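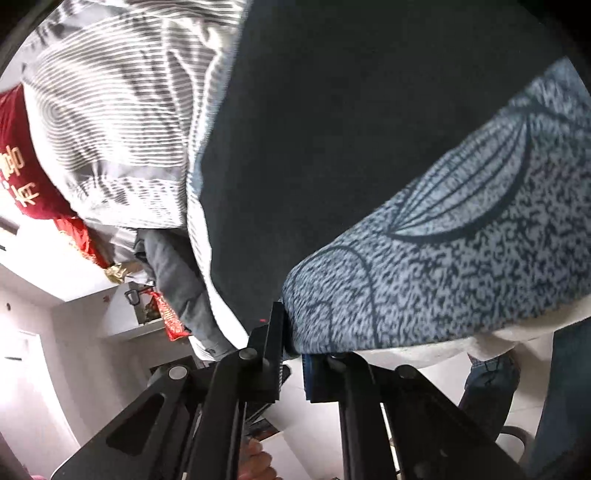
I'd been after a new throw for the back bedroom since September and finally gave in and ordered the Kornberg one from Limia. Four stars from me, nearly five.

First off, the pattern. I'm normally a plain sort of person, but the blue-grey side with the dark speckle and the big leaf print is lovely, a bit like lichen on a wall (my sister says camouflage, ignore her). The other side is plain and very dark, nearly black, with a touch of green to it in some lights. Fold the top over and you get a bit of both, so it's two throws for the price of one really!

It's been through the wash 6 times now and hasn't faded that I can see. It does come out creased, mind, and it wants a good shake before you hang it up. Don't bother ironing the speckled side, the creases vanish into it anyway.

Moans? The dark side shows every single cat hair. I was going at it with a lint roller for 10 minutes before my mum came round. And delivery was slow, it sat at the Cerkton depot for 4 days with no update.

Would still buy again, and I've got my eye on the matching cushion covers if they ever come back in stock.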